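How to set a small tea table with a printed cloth

Last updated: 2024-10-06

My neighbour Joaquim Rebelo asked me in April how I prepare the table when people come for tea and something salty. I wrote him a short note and now I put it here, a little longer. It is for a simple table at home, with mugs and a bag of chips. You don't need plates that match.

What you need

- a cloth with a light background and a plant pattern
- two mugs, one for each guest
- one snack that is not sweet
- a basin for the washing up

Step 1. Iron the cloth on the wrong side

Iron while the cloth is still a bit damp. If the print is on one side only, turn it over first. I use the second heat of my iron, more than this makes the colours dull. My cloth is from Flandura and I have washed it many times, always at low heat. They also sell it in a bigger size, but for my table it would hang to the floor.

Step 2. Lay it and look at the pattern

Put the cloth down and walk one time around the table. A pattern with leaves has usually a direction, and it is nicer when the stems go away from the person who sits in front. Pull the corners softly and smooth from the middle to the outside with a flat hand. Small waves you can leave, they go down in one hour.

Step 3. Choose mugs from a colour in the cloth, or close to it

Grey leaves go well with green and with blue-green. I would not take white mugs on a white cloth, they disappear. Mine came from the market in Stodlow, and I paid almost 33 for the set. When you pour, leave a finger of space at the top - people who talk with the hands will thank you.

Step 4. Put the snack a little to the back

A bag of cassava chips is good with black tea without sugar. I leave it closed until everybody sits, because these chips become soft quickly. The bright colour of a bag does no harm if the cloth is calm. If you prefer a bowl, take a low one.

Step 5. Keep the middle free

This is the step most people forget. Small things go to the sides and the back, and the centre stays open for elbows, cards or a book. The pattern also looks better when you can see it.

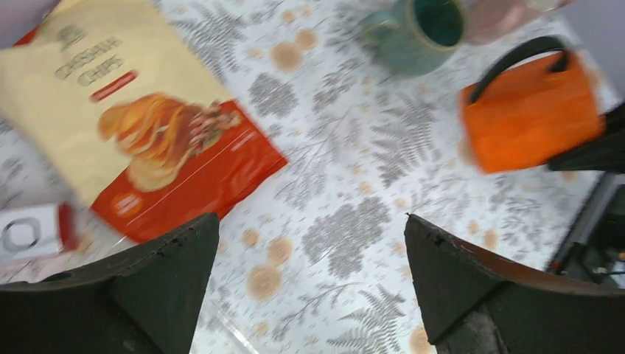
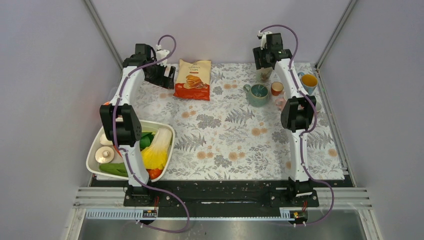
Step 6. After the tea

Shake the cloth outside before you fold it, salt and oil leave yellow points if they stay overnight. For a tea stain, put cold water from the back side and wait ten minutes. Then a drop of dish soap. I tried also the Kravets stain powder, it works but you must rinse 2 times.

Fold the cloth in three and roll it. A rolled cloth needs less ironing next time.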